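About Stemine

Stemine is a small workshop for used office computers. We opened in December in the old post building in Floldale, and since then 2,648 machines have come over our bench. Most of them are desktop computers from offices and schools, and the owners want to use them some years more.

Our work begins with opening the case and looking at the board. The processor is the part where we take the most time. The lever must be lifted fully and the metal plate must stand up before anything goes in or out of the socket, and the pins must never be touched.

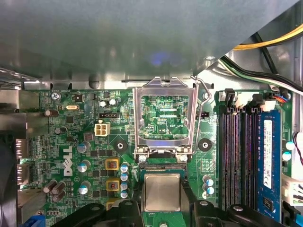 We learned this slowly. In our first weeks we bent pins on two boards, and both had to be replaced at our own cost. Now each socket is looked at under a strong lamp, and the result is written on the job card.

Memory is more simple. Many office computers come to us with one module only and the other slots empty, so we ask the customer if he wishes to add more. We keep tested modules in stock – please ask for the list.
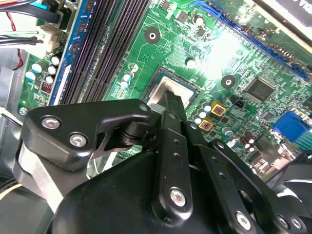
Old thermal paste is always cleaned away and new paste is put on before the cooler goes back. After this the computer runs for 23 hours on our test shelf.

We also collect machines from Munshi and Temesetti, normally two times in a month. For larger offices we can make a written offer. You are welcome to visit the workshop, but please ring first.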